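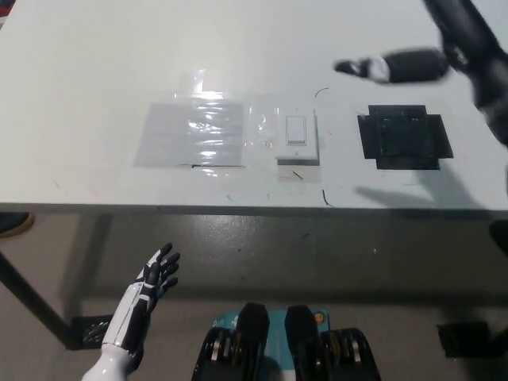
Ladi Olatunji wants the switch demos redone from the start, and left a comment on yesterday's page to that effect: the presses are fine one by one, but every operator comes at the rocker from a different height, and the model will learn the average of all of them and miss. I agree about the height. I don't agree about throwing the lot away, and have written back to say so.

State of things this morning, February, second week on the switch task.

Total on the disk is 1,309 episodes across all operators. Of those, 300 were done after we changed the start pose, and those are the ones I'd keep whatever happens. The older ones start with the right arm wherever the last person left it, which makes the first couple of seconds useless for training but doesn't spoil the press itself. Trimming the front off should save most of them. Wrote a small script for that before lunch. It looks for the first point where the right wrist is moving towards the plate and cuts everything before it. It gets confused when the operator hesitates, so anything with a pause in the approach still has to be looked at by hand.

Table layout unchanged. Clear sheet on the left, switch in the middle, black square holder on the right, sheet and switch taped down. Please leave it that way until the set is finished. If the tape on the switch lifts, put new tape over the old and don't peel it, because peeling shifts the plate and then the early and late episodes don't match. Same goes for the scuffs and marks on the table top. They have been in every episode so far and I would sooner have them in all of them than in half.

Operator notes. Right arm does the work, left hand stays open and out of the way. It can be in view, that doesn't matter, but it should not be drifting about during the approach. Two people on the team tend to move the left controller when they concentrate on the right one (I am one of them). Resting the left elbow on the arm of the chair cures it.

Speed is still the main trouble. When the arm comes in fast the head camera smears it badly and the fingers lose their outline, and those are exactly the moments when we want to know where the fingertips are. Tried the shorter exposure again. Sharper arm, darker floor, and the white table still reflects the ceiling lights in patches. On balance I would leave exposure alone and ask people to slow down over the last part. Ekpo runs a metronome on the other rig and says it helps. Tried it for 10 episodes and found it irritating, but the timings did come out closer together, so it goes on the list.

Shadow: the arm and hand throw one over the right of the table, near the holder. Malley thought we should move the lamp stand to get rid of it. I'd rather not. The Urkthorpe bench has windows down one side and the shadows there go all over the place, so a bit of shadow in the training data is no bad thing. Left the lamps as they are.

On Ladi's point, what I propose:

Fixed hover point above the far edge of the plate. Operator brings the fingers there, holds still for a count of two, then comes down on the rocker.
Press with one finger, the rest curled as far as they will go. No pressing with the side of the hand.
After the press, straight back up to the hover point before doing anything else.
If the first press misses, carry on and correct it. Do not stop and restart. Mark the episode as "corrected" and keep it.

The last one needs saying again as people keep binning their misses. We have hardly any recoveries in the set, and on the last trial at Wonside the policy missed the rocker, pressed on the bare plate and then sat there holding it down until I hit the stop. It had never been shown what to do next.

Afternoon. Ran the hover point method for an hour. The hold feels long at first and then doesn't. The glove mapping is still a bit stiff on the index finger - it reads as half bent when mine is straight - so I recalibrated after the first batch and again at 3.15. Second calibration was better. Worth doing it with the hand at the height you will be using and not down on your lap, as the reading changes with the wrist angle.

One odd thing. The force reading on the right wrist creeps up over a session with nothing touching it. Zeroing it between batches brings it back. I don't know if this is the sensor warming up or the cable pulling. Ekpo to look at the cable run before the next session.

To do:
Check the trimmed episodes that have pauses in them
Add a "corrected" tick box to the recording screen
Copy the hover point coordinates to the Urkthorpe machine
Ask Ladi whether the holder task starts before or after the switch set is signed off
More clear tape, the wide sort, we are on the last roll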